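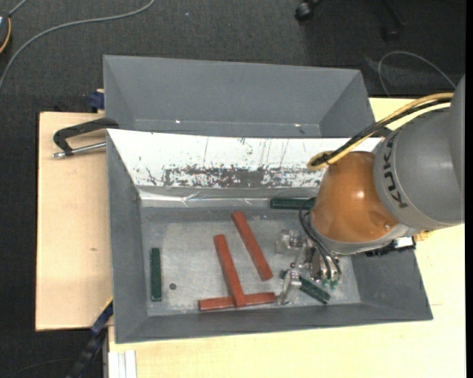

Seul-gi Joo

Gripper trials: the questions I get asked most

Since I put up my notes on the gripper comparison in October, the same questions have kept landing in my inbox, and I have been answering them one by one, sometimes at embarrassing length. I thought it would be kinder to everybody to gather the answers on one page. If yours isn't covered, please do write. I like getting these letters, even the ones that tell me I set the speed wrong.

What were you comparing?

Two grippers on one arm, doing one job: picking painted bars out of a bin and getting them out cleanly. One is the two-finger Hulthorpe and the other is the Prakport, which has a wider opening and softer fingertips. I had used the Hulthorpe for a long while and was fond of it, so I asked Dae-han Wi to run half of the sessions and keep my fondness out of the numbers.

Which arm do you use?

A KUKA. It was already set up when I started, and I know its habits, so I saw no reason to change it halfway through. If you have a different arm you will still get something out of the results, though you should expect your approach angles to come out differently, especially near the walls of the bin.

Why bars? Everyone else seems to use cubes.

Cubes are lovely and I have nothing against them! But a bar has a long way and a short way, and the gripper has to get that right before anything else can go right. Bars also land on top of each other, so you get one resting across another, and then you have to decide which to take first. We use red ones and green ones, which makes it easy to talk about a layout afterward ("the red one lying over the other red one") without a lot of pointing at the screen.

How many picks did you run?

1472 attempts, counting both grippers. I left out anything from the days when we were still fiddling with finger alignment.

So which one won?

I wish I could give you one name and leave it there. On bars lying in the open, I couldn't tell you which gripper was on the arm from the results alone. Along the rear wall of the bin the Hulthorpe did better, because its fingers are slimmer and can be worked in beside a bar. With crossed bars I preferred the Prakport, which tended to lift the top bar without dragging the lower one along. If you made me choose for our job, I'd keep the Hulthorpe, and Dae-han would choose the Prakport, and we still have lunch together.

Does the scuffed bin matter?

More than I expected. A worn, scratched surface gives a camera all sorts of little marks to be interested in, and a shiny strip along the bottom of the wall is worse, since it throws back light in creases that change as the arm moves over it. We gave the Irilham software an earlier set of pictures from a clean bin and it was very confident, and then much less so in the old one. My advice is to test in the bin you will really be using, dents and all.

How do you hold the bins down?

Clamps, at the side of the table. Please don't skip this. In my first week I had a bin sitting free, a finger caught the wall, and the whole thing slid just far enough to spoil the next 17 picks before I noticed. Check the clamps at the start of each session, and again if you have bumped the table.

What about the cables?

Leave more slack than looks tidy. The wrist needs to turn all the way without pulling, and the thin lines to the gripper are the ones that suffer first. I move the arm by hand through its most awkward poses before I tie anything — it takes a while, and I have never been sorry I did it.

Is the Väisänen controller worth the upgrade?

For picking like this, I don't think so. We swapped it in for sessions 40 and 41 and the arm stopped a touch more smoothly, but the picks themselves came out much the same. I'd put the money toward spare fingertips.

Can I have the data?

Yes, gladly. Send me a note saying which gripper you have and I'll pass along the matching sheets with Dae-han's comments, which are shorter than mine and probably more useful.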